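Moisture and the Bathroom Cabinet

Seasonal humidity remains the main cause of door misalignment in painted bathroom cabinets. Hultley, a regional test lab, cycled 148 door samples between dry and damp air from March onward. Of these, 11 warped enough to bind at the meeting edge.
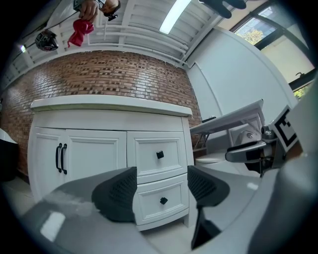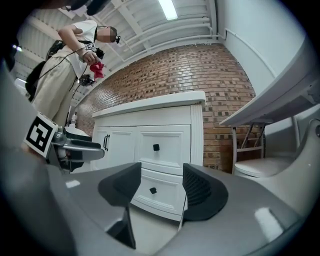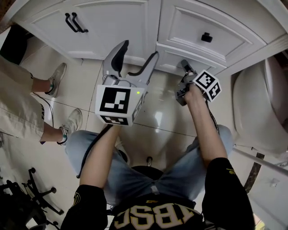
White bathroom cabinet, seen from three viewpoints.

Sealing the bottom edge of each door had more effect than adding a coat to its face. Samples from Gollel were sealed on all sides and moved least over 929 hours. Hinges should be readjusted after 2 heating seasons, and gaps measured at the top and bottom of each door.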